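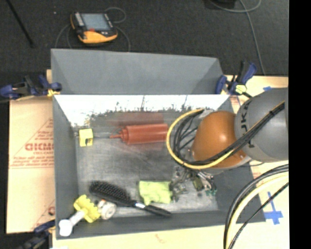 Gray bin on the work surface, with the orange joint of the arm to the right.

Filed under: Gigs & Venues / Backstage

Load-in and stage safety checklist, with comments
Venue: Sustow, Travumton
Show type: three-band bill, standing, 844 tickets
Checked: walk-through in the afternoon, again at doors, again after the last band

I love this room. The ceiling is low over the stage and high over the crowd, so guitars come off the stage sounding like they're in your kitchen, and then they open up as you walk back. It's also an old building with a lot of corners, and this is the list I use to get a loud night through it. Items are marked OK, FIX (dealt with before doors) or WATCH (fine tonight, keep an eye on it). Comments are mine.

1. LOAD-IN AND BACK STAIRS

1.1 Loading door opens fully and stays open on its hook. OK
The new hook is great! Last winter we were using a cymbal case.

1.2 Ramp seated, both pins in. OK

1.3 Ramp surface clear and dry. FIX
Wet leaves. Swept at 2:15, and swept again when the second van showed up. Put the stiff broom back by the door, please, it keeps wandering off to the bar.

1.4 Back stairs: handrail tight, treads sound, lights working. WATCH
Fourth tread from the top has a little give on the left. It carries a person fine. I had the bass cabs go around by the ramp, which takes longer, and the headliners were very good about it.

1.5 Two people on anything with two handles. OK
The opening band had a teenage cousin along who wanted to carry everything alone. Sweet kid. We gave him the cable trunk to roll.

2. STAGE DECK

2.1 All deck legs locked, no rocking. OK
Walked every panel heel to toe, then jumped on the middle ones. You feel silly and you find things.

2.2 Gaps between panels no wider than a finger. FIX
One gap at stage left, right where Midtbø's keyboard player stands. Clamped and taped.

2.3 Front edge marked with white tape, visible from the drum riser in a blackout. FIX
Old tape was gray with boot marks. Replaced the whole run. Looks so much better from the back of the room too.

2.4 Drum riser strapped to the deck, wheels locked. OK
Their drummer hits very hard and the kick drum creeps forward. Carpet down, and a strip of wood screwed to the riser in front of the spurs. Didn't move all night.

2.5 Steps to stage: both sets in place, rail on the audience side. OK

2.6 Nothing stored under the deck. FIX
Three folding chairs and a box of somebody's old posters. The posters are in the office if you want a look, there are some beauties from the all-ages matinees.

3. POWER

3.1 Stage circuits tested, ground fault protection trips when the test button is pressed. OK
All of them, one at a time, before any amps were plugged in.

3.2 No damaged plugs, no missing ground pins. FIX
One power strip from the opening band had its ground pin snapped off. Lent them one of ours and tagged theirs DO NOT USE. I know that strip has been on every tour. It still can't go on this stage.

3.3 Backline on its own circuit, away from lights and the bar fridge. OK
This also gets rid of the buzz. If your single coils are humming in here, check this one first, then turn a quarter turn to the left and see if you find the quiet spot.

3.4 Drinks kept off amps and pedalboards. WATCH
There's a shelf at each side of the stage now. Use it, singers!

3.5 Vintage gear looked over before it's switched on. OK
Midtbø travel with an old Neletti organ, a lovely thing with a sound like a church heard through a wall. New cord, strain relief solid, back panel screwed on. Let it warm up 2 minutes before playing and keep the vents clear of the stage drape. I could have listened to that soundcheck for an hour.

4. CABLES AND WALKWAYS

4.1 Cable runs along the back wall, crossing at one point only. OK

4.2 Ramp or mat over every cable the crowd can step on. OK
The long rubber mat to the sound desk has started to curl at one corner. Taped for tonight, put it on the list to replace.

4.3 Wedge cables have slack and are taped at the front. OK

4.4 Path from dressing room to stage lit in blackout. FIX
Blue clip light had a dead bulb. Spares are in the top drawer of the desk, left side, under the picks.

5. OVERHEAD

5.1 Every lamp has its clamp tight and a safety cable on. OK
Checked by hand from the ladder, with someone on the foot of it. A look from the floor doesn't count.

5.2 Nothing hung on the heating pipe. FIX
The support band had already tied their banner to it. It's hanging from the rear bar now, and it reads better there because it's out of the side light.

5.3 Speaker stacks strapped. OK

5.4 Haze: machine level, outlet away from the stairs, house alarm panel normal. WATCH
Keep it light. A thin haze in this room with one backlight is gorgeous and you don't need more. Exit signs must be readable from the far wall all night.

6. SOUND LEVEL AND EARS

6.1 Earplugs at the bar and at the door, free. OK
Box of 1000 opened in January and it's going down fast, which makes me very happy. People ask for them now.

6.2 Staff near the stacks have plugs in from first note. OK

6.3 Meter at the desk switched on and logged each set. OK
The log sheet is clipped to the desk. Write down the reading in the last song as well, because that's where everybody leans on it. The last song in the Midtbø set is seven minutes of one chord getting bigger, and I'd asked the desk to start it lower so there was somewhere to go. They did and it was huge.

6.4 Wedges no louder than needed. WATCH
If the singer can't hear, try turning the guitar amp to face across the stage before you turn anything up. It worked for two out of three bands.

7. CROWD AND EXITS

7.1 All exit doors open from inside with one push. OK

7.2 Exit routes clear to the street. FIX
A delivery pallet was sitting outside the side door at 5:30. Moved to the yard. Please check this again at doors and not only in the afternoon.

7.3 Front barrier pinned, padded at the corners. OK

7.4 Balcony limit 70, clicker at the stair. OK
The balcony filled early, as it does for quiet openers. One out, one in after that. Folks were patient, and the person on the stair was cheerful with all of them.

7.5 Water at the front during the last set. OK
Cups, no bottles.

7.6 First aid kit complete, everyone on shift knows where it is. FIX
Short on medium bandages. Restocked from the office. Kit lives under the merch table, red bag.

7.7 Stop-the-show signal agreed with every band. OK
House lights up full plus a hand across the throat from the desk. Each band said it back to me. The opening band had never been asked this before and had good questions, so I walked them through it from the stage. Please do the same with any young band, it takes a minute and they play better for knowing someone is looking out for them.

8. LOAD-OUT

8.1 House cleared and lights up before cases come out. OK

8.2 Amps off and cool before covers go on. OK

8.3 Ramp checked again for wet. FIX
Rain from 11:20. Mat put down.

8.4 Stage swept, deck checked, tape pulled. OK
Found: a capo, two drumsticks (not a pair), a very nice green scarf. All in the lost box by the coat rack.

STILL OPEN
- Fourth tread, back stairs. Cabs by the ramp until it's done.
- Rubber mat to the sound desk.
- Second blue clip light for the dressing room path.
- Fresh batteries for the clicker light on the balcony stair.

Next check is before the acoustic night, when the chairs go in. Use the seated sheet for sections 4 and 7, and measure the center aisle after the chairs are out and linked.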